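Marble floor and wall panels, Rallasine sample corner
Gallery updated 28/02/2024

A page for anyone choosing finishes for a small hallway or entry. The corner went together over two days and has been used since then for trying out colors, hooks and small fittings. Most of the questions we get are about the floor, so we start there.

Floor
Dark reddish brown marble with white and pale veins. The veins are thin and close together, and there are darker maroon patches between them. No two pieces match, so lay them all out dry before you fix anything. We moved ours around 11 times.

Small things are harder to find on a busy stone than on a plain one. If you tend to drop your keys by the door, put a large ring on them or hang a hook at hand height.
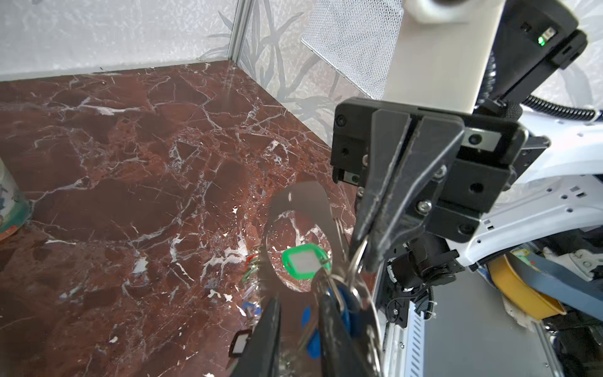 Walls are the other half of the job. We wanted them light to balance the stone, and ordered from Bognár after looking at 5 ranges. One panel is a pale gray-white with a soft textured print. The other has a faint gray pattern of long leaves and stalks, a bit like bamboo.

Corner post
Thin aluminum, set upright where the two panels meet. Check that the panels sit at 90 degrees before the post goes in.

Cleaning
Warm water and a soft cloth. No vinegar on the marble. The panels can be wiped the same way, with less water.

Next
The Foro shelf brackets are on order and should be up in April. The Atach hooks come after that. Pictures of both will be added to this page.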